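Plurkbridge Hall Users – minutes of the April meeting

Small room, 7 pm start, bit late getting going as the radiator key was missing again. Minutes by Myfanwy Watkins. Typed up same night so apologies for spelling.

Present: 11, names on the sheet pinned inside the cupboard door. Apologies from the Prindetti lot (rehearsal) and from both choir reps.

Last minutes
Agreed, one change – the kettle was paid for out of the tea tin, not the main account. Signed.

Matters arising
Back door lock. Still stiff. Graphite tried, no better. Locksmith to be rung, Myfanwy to do it.
Noticeboard glass. Ordered. No date for it yet.
Piano. Nothing to report, still for sale, still in the way of the chair trolley.

Money
Swap morning in the spring took £87 on the door after the hall hire came off. Agreed this goes to shelving for the store cupboard and not into general funds. Short discussion on whether metal or wood. Wood costs more, metal rattles. No decision, prices wanted for next time.
Tea tin not counted, key at home.

Shoe swap
Main item, took up most of the evening.

Went over how it ran last time. General view was that it worked but the tables were a muddle by half past. Pairs got split, boxes got used for the wrong shoes, two people went home with odd sizes and had to be rung up. Children's wellies were fine becuase they were pegged together. Everything else needs the same sort of care.

Owen table and Ramia table – for those who werent there, these are the two long runs down the side of the hall, named after the cupboards they come out of. Proposal to put adults on Owen and children on Ramia, with boots along the wall by the stage. Agreed.

Boxes. Long talk about this. Some wanted no boxes at all, just shoes in rows, sizes on a sticky label on the sole. Others said boxes keep pairs together and people like to lift a lid. Point made that a box doesn't need to be smart, it needs to hold a shoe and stay open so you can see what's in it. Scruffy ones can stay in use as long as the sides hold up. Anything soggy or with the bottom gone goes to recycling on the day.
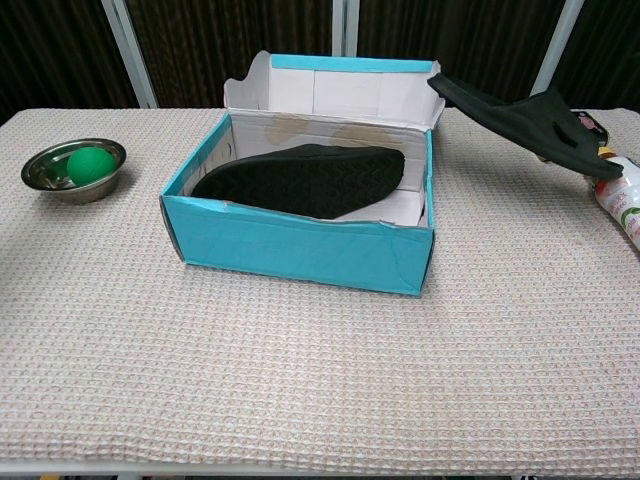

Table cloth, teal box with lid up, black shoe on its side so the tread shows.

Laying them sole outwards was liked. You can see the wear straight off and no need for everyone to pick them up and turn them over. Agreed for all adult shoes. Heels excepted, they just fall about.

Peeled rims on boxes – leave them or tape them? Tape looks neater, but costs money and somebodys evening. Leave them.

Cloths. Question whether we need cloths on the tables at all. For: the tables are white and mark easily, and grit off the soles scratches. Against: washing. Agreed cloths stay, pale ones if that's what we've got, dark if anyone can lend. Must be shaken outside and NOT over the flower bed, we had words about that last year. Hem to sit above the floor so nobody catches a foot in it.

Condition of shoes. Agreed wording for the poster:
Clean and dry
Laces in
In pairs please
No slippers, no skates

Query about ice skates specifically as there's a family wanting to pass some on. Answer no, they can put a card on the noticeboard once it has its glass.

Sizes. Continental sizes cause trouble every time. Myfanwy has a chart, will copy it large and put one at each end of the hall.

Odd shoes. Box under the tea hatch marked ODD. Anything in there at the end is kept until the next meeting, then goes. Last time we hung on to them for months – not again.

Set up and clearing
Doors 11 am, so tables out well before. Seven people needed to set up, five names so far. Chairs stay stacked except a row by the stage for trying on. Newspaper down under the boots. Long shoe horn has gone missing, if you have it please just put it back in the drawer, no questions.

Clearing – leftovers bagged in pairs, tied by the laces where there are any. Flat boxes in a stack by the back door, good ones kept in the store cupboard up to the height of the second shelf and no higher. There was some feeling about this. The cupboard is also the playgroup's.

Refreshments
Tea, squash, whatever cake turns up. No drinks on or near the tables. Hatch to shut half an hour before the end so the washing up is done.

AOB
Outside light on a timer, comes on too late. To be altered.
Someone has been moving the mop bucket into the gents. Please stop.
Request for a coat swap in the autumn. Warm reception, put on next agenda.

Actions
Myfanwy – locksmith, size chart, poster
Everyone – look at home for the shoe horn
Prindetti – asked to confirm they dont need the stage that morning

Next meeting same room, 7 pm, date to go on the board. Closed just before nine.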